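Home | News | Local | Sports | Weather | Obituaries

Ceddale library to open two hours earlier through the summer

The Ceddale public library will open at 8 a.m. instead of 10 a.m. beginning in July, after the town council agreed to pay for the extra staff time. The new schedule runs until the start of the school year.

Library director Hilde Desmet asked for the change in the spring, when a survey of cardholders came back with 1178 replies. Early hours were the most common request, ahead of more parking and a longer loan period for new books.

"We have people waiting on the steps at nine with a laptop bag," Desmet said. "Some of them work nights and want to stop in on the way home. Others just don't have air conditioning."

The council vote was 5 to 2. Jelle Vanhove, who voted against the plan, said he supports the library but wanted to see the cost for a full year before agreeing to any part of it. Amber Wuyts, who voted for it, said the summer would show whether people come.

Morning hours will cover the main reading room, the children's corner and the public computers. The local history room upstairs will still open at noon. Book returns and holds can be picked up at the front desk from 8 a.m., but new cards will be issued only after 10.

Desmet said the most frequent complaint from laptop users is the lack of places to plug in. The reading room was last rewired before most visitors carried a computer, and the long tables by the windows have no outlets within reach. The council set aside $400 for power strips and cord covers, to be in place by opening day.

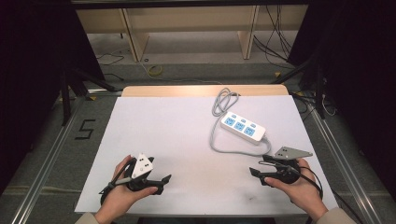

A power strip on a white tabletop.

The summer reading program keeps its usual times. It has space for 100 children, and sign-up sheets are at the front desk. Parents with questions can ask for Karlijn Kuipers in the children's corner.

42 shares | 9 comments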